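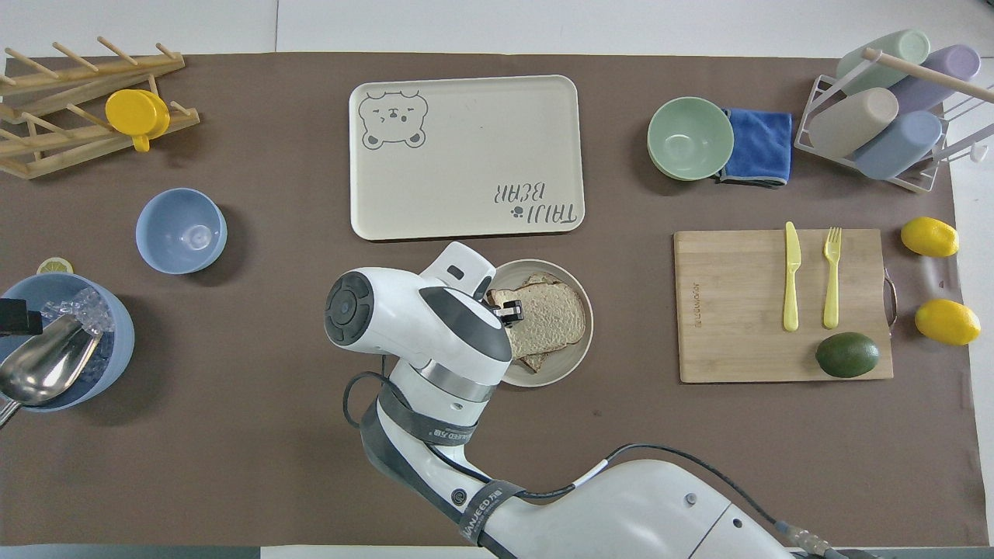
Last Friday I rewrote the rules for our kitchen table cell, and a few people at Kiiskinen asked me to put them somewhere they can be read without logging in. So I put them on my blog. They are house rules, nothing official, and if your arm is bigger than ours you must go to the real standards first.

The old version had 802 words and I think only its author read it to the end. The author was me. The new one fits on a sheet by the door.

Food first. Bread, lemons and avocado that have been on the table are for the robot and not for lunch, even when they look perfectly good. We write the date on the bag when it is opened. Toast is changed every morning and also when it begins to crumble, because crumbs get under the fingers and then every grasp on the plate looks worse than it is.

Ice was a long discussion. My colleagues in Nurnia wanted to forbid it. I wanted to keep it, as people who order a drink will want ice in it, and a test without ice teaches us little about drinks. We agreed on this: ice stays in the bucket until the task needs it, the scoop stays with the ice, and a dry cloth must be within reach on the table. If water comes near a connector, the arm is switched off and we wipe. No one wipes around a moving arm.

Knives and forks are plastic. I know that a plastic knife cuts an avocado badly. For placing and sorting it is enough, and for real cutting we have a separate procedure with a guard and two people present.

The cable rule is the one I care about most. Before each run, move the arm by hand to the far corners of the table and watch the cable the whole way — it must not catch on a rack, a board handle or a cup. We lost some 1000 recorded attempts in April to a cable which pulled a little at one side, and we noticed it only when we looked at the force curves. The table cover has to be pulled flat too. Small wrinkles are allowed, but not where a plate should stand.

Hands stay outside the white border while the arm is enabled. If a cup falls, let it lie, stop, then pick it up.

Still open: how often to change the finger pads. Lavamgate does it every 2 weeks, we do it when they look tired, and I don't like our way very much.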